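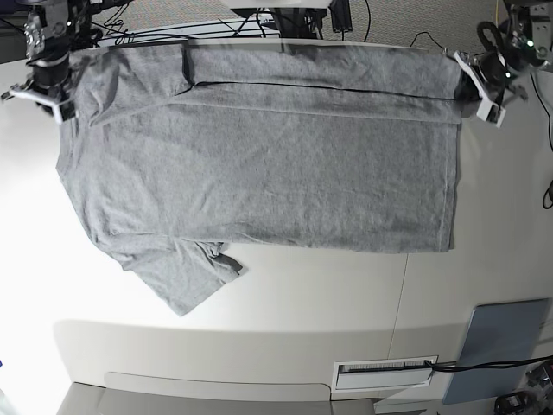 The Open Day at Trallow

Huguette Delaunay had ironed shirts for 42 years, and she did not come to Sellbridge to be impressed. She came because her grandson had two tickets and his friend was ill.

The hall was full of people with paper cups. At the third table a grey T-shirt hung between two white grippers, one at each upper corner, and one sleeve drooped down to the white table.

"It holds it too high," said Huguette.

"Grandmother, please," said Luc.

The young engineer had heard her. His badge said Maluleke, and he looked like a man who had slept in his car. "Too high for what, madam?" he asked.

"For the sleeve. You must put the sleeve in first, or it will do what it wants. And the top is folded over. Did you want that?"

He bent to look. There was indeed a band of cloth turned back along the top, with a thin dark seam running on it.

"No," he said slowly. "I did not want that."

"How many shirts has it folded?"

"This week, 800."

"And good ones?"

He drank from his cup before he answered. "My director says I should speak of progress."

Huguette put her handbag on the floor. She took off her own cardigan, held it by the shoulders and gave it one short shake, as her mother had taught her in the laundry. Then she laid it over her arm and folded it, without a table, while she talked to him about wrists. Three people came nearer. Somebody's child asked her to do it again – so she did it again, slower.

"Can you come in May?" asked the engineer. "We would pay, of course."

"I am retired," said Huguette. She buttoned her cardigan up to the neck and looked once more at the sleeve. "In the morning or in the afternoon?"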